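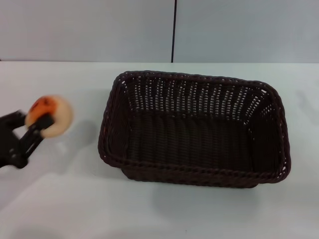

Figure 1. Peach-like colouring: pale cream-to-beige ground with a reddish-orange patch.

Unit 4: Maturity, ripening and storage of stone fruit

4.1 Terms

Maturity and ripeness are used loosely in the trade and must be kept apart in written work. A fruit is mature when it has developed far enough to ripen properly after it is taken off the tree. It is ripe when it is fit to eat. Peaches, nectarines, apricots and plums are climacteric: they can be picked mature but unripe, and ripening then goes on off the tree, with a rise in respiration and in the output of ethylene. Some plums show this rise only weakly, and are called suppressed-climacteric types.

Sweet cherries are stone fruit but are non-climacteric. They are picked ready to eat and are left out of the rest of this unit. See Unit 6.

4.2 Ground colour and blush

The skin of a peach carries two colours that have different causes.

Ground colour is the background colour of the skin. It moves from green towards yellow, or towards cream in white-fleshed types, as chlorophyll breaks down. The change follows maturity fairly closely within one variety.

Blush, or overcolour, is the red part. It comes from anthocyanins in the outer cell layers and depends strongly on light, night temperature and variety. Fruit from the top of the canopy may be well coloured while still immature. Fruit from the shaded lower branches may be ready to pick with very little red.

Blush should therefore not be used alone as a picking index. Ground colour is judged on the least red part of the skin, in diffuse daylight, against a colour chart for the variety. In heavily blushed varieties there may be too little ground colour left to judge, and firmness has to be used instead.

4.3 Firmness

Firmness falls as enzymes break down the pectin in the cell walls. The fall is slow at first and then rapid, particularly in melting-flesh peaches. Non-melting types soften too, but keep a rubbery texture and are preferred for canning.

The usual test is the penetrometer with an 8 mm tip. Remove a thin disc of skin from each cheek, hold the fruit against a hard surface, and press to the marked depth in one steady movement. Record both cheeks and the mean. The shoulder, tip and suture often soften ahead of the cheeks, and a reading taken there must be labelled as such.

Readings are given in newtons. Older sheets give kilograms-force; multiply by 9.81 to convert.

Temperature matters. Cold fruit reads firmer than warm fruit from the same tray, so samples from store are brought to 20 °C before testing.

4.4 Soluble solids and acidity

Soluble solids are read in °Brix with a refractometer. Most of the dissolved matter in peach juice is sugar, chiefly sucrose, but acids and other compounds also contribute to the reading. Starch reserves are very small at harvest, so soluble solids do not climb much after picking. Fruit picked too early will soften and may smell right but will not become sweet.

Titratable acidity is found by titrating the juice with 0.1 M sodium hydroxide to pH 8.2. Results for peaches are normally expressed as malic acid. Acidity tends to fall during ripening, which makes the fruit taste sweeter even where the Brix reading is unchanged. Low-acid varieties can be acceptable at a Brix value that would be judged poor in a standard variety.

4.5 Cooling after harvest

Respiration roughly doubles or trebles with each rise of 10 °C over the normal handling range. Field heat should be removed on the day of picking. Three methods are in common use:

Room cooling – slow, cheap, suited only to small lots.
Forced-air cooling – air drawn through the stacked boxes by a pressure difference. Box vents must line up or the air goes round the stack.
Hydrocooling – fastest, using chilled water. The water must be kept clean and treated, as spores of brown rot are carried easily from one lot to the next.

Pulp temperature is measured with a probe pushed close to the stone. Air temperature in the room is not an acceptable substitute.

4.6 Chilling injury

The main storage disorder in peaches and nectarines is internal breakdown. The symptoms are a dry, mealy texture, browning of the flesh, red colour spreading from the stone cavity, and loss of flavour. They develop fastest between 2 °C and 8 °C, the so-called killing range, and more slowly near 0 °C. A domestic refrigerator usually runs inside this range.

The injury is normally seen only after the fruit has been moved back to ripening temperature. A lot can leave the store looking sound and fail in the shop. Inspection on the day of removal is therefore of limited value, and a sub-sample should be held at 20 °C and cut when soft.

Mealiness is linked to an imbalance between the enzymes that act on pectin. Long chains stay in the wall, hold water as a gel, and leave little free juice when the flesh is squeezed. The expressible juice test in Practical 3 relies on this.

4.7 Worked case: the Motorness lots

The Motorness orchard grows Manurung, a melting, yellow-fleshed peach, and sends it to the Wilard cold store. In the season covered by the Uma data sheet, 2,168 fruit were sampled from store and ripened at 20 °C before cutting. Of these, 1,727 were free of internal breakdown. The remaining 441 showed mealiness, browning or both.

Proportion sound = 1,727 / 2,168 = 0.797, or 79.7 per cent.
Proportion affected = 441 / 2,168 = 0.203, or 20.3 per cent.

A separate lot of 1,187 fruit was conditioned at 20 °C for two days before cold storage. In that lot 148 fruit were affected.

Proportion affected = 148 / 1,187 = 0.125, or 12.5 per cent.

The difference is in the direction expected from preconditioning, but the two lots were picked on different days and from different blocks. The treatment is confounded with harvest date. State this in your answer. A sound design would split each picking bin between the two treatments and treat the bin as the block.

4.8 Practical 3: preparation

Bring a lab coat, a calculator and the Uma data sheet. Penetrometers will be zeroed before the session, but check yours again before the first reading. Juice samples for titration are to be filtered through two layers of muslin. The Saturday group uses the ground-floor laboratory.

Write up sections 4.3 and 4.4 as one table, with units in the column headings. Means are given to one decimal place, with the standard error beside each.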